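Workshop Tips: Comparing Grippers at Home Without Wasting a Weekend

Most of these come from the bench in my garage, and a few from Mei Okafor, who runs two arms where I run one. They apply to small arms and hobby hands as well as to bigger ones.

Test one thing at a time. If you swap the gripper and the controller on the same day, you won't know which one fixed the problem. I keep the Dener controller on for a full round, then change hands, then change controllers.

Start with foam. Foam cubes are light, they squash before a finger breaks, and they don't dent the table when they fall. Move on to wood blocks and full jars later.

Use at least two colors. It makes it much easier to talk about what you're doing ("blue on the left, pink on top") and to check a camera's color settings.

Do 14 tries per gripper, then stop for the day. I used to do 100 in one go and the last half were useless. By then I was setting the cubes down carelessly.

Mark your start spots with low-tack painter's tape. Peel it up the same evening. Tape left on a varnished table over a hot week in July took me an hour to get off with a plastic scraper and warm soapy water.

Turn the speed down. I run every new hand at 60 percent for the first round. The Vommont hand drops fewer cubes that way, and the Blackwood two-finger doesn't care.

Write down drops and slips separately. A drop means the cube left the hand. A slip means it moved but stayed put in the end. They have different fixes: more closing force for one, new fingertip pads for the other.

Wipe the fingertips between rounds. A dry microfiber cloth is enough for dust. Skip the hand lotion before you handle the cubes.

Keep cables off the table. Two arms facing each other leave less room than you'd think – run the cables down behind the base and tie them every foot or so.
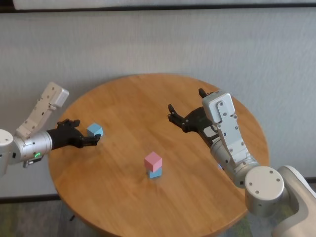
Do I need a many-fingered hand for stacking blocks?

A plain two-finger gripper will do it, and it's easier to set up. Pay for the extra fingers if you want to pick up odd shapes, such as spoons, sponges or fruit.

Check the camera after every gripper change. A longer hand can block the view right where you need it. I raised mine a few inches for the Daltura hand and left it there.

Budget for spare pads. I spent 400 dollars on my first gripper and nothing on pads, and the originals were worn smooth by spring.

Store foam cubes in a lidded box, out of the sun. Mine faded on the windowsill and the camera started mixing up the colors.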